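Setting up a first pick-and-place task with the Gavavus arm kit

The kit comes from Darnano with the hand already fitted. Before you start, clamp the base, run the cables so they clear the joints, and switch on at the controller. Allow 17 minutes for the self-check the first time – later starts are quicker.

Put an open bin within easy reach and set out two objects of different shapes. We used a small blue cube and a toy pear.
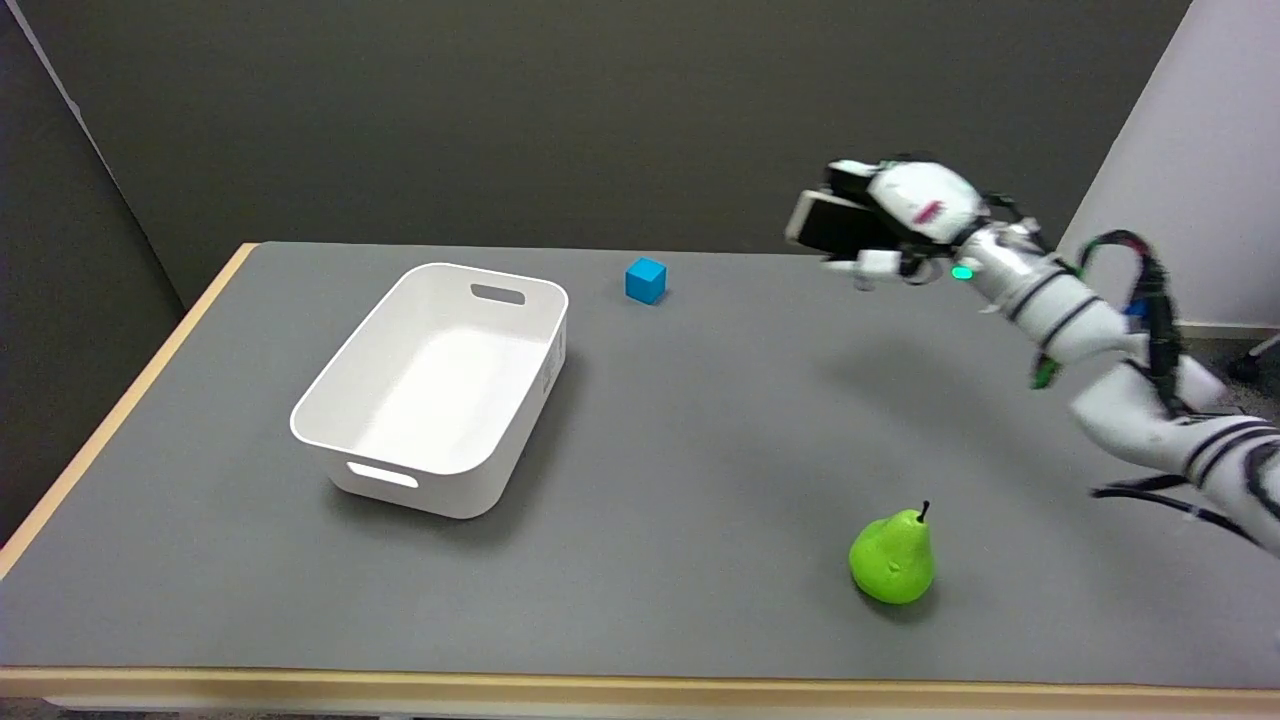
Reading time: 2 minutes

Open the Kerer panel and choose Teach. Guide the hand over the cube, save the point, then do the same above the bin. Keep the speed at 7 until both points are saved.

The pear needs its own grip setting. Start at 74 and lower it if the fruit twists as the fingers close.

Save the task under a new name. The panel overwrites old ones without asking, and the manual leaves this out.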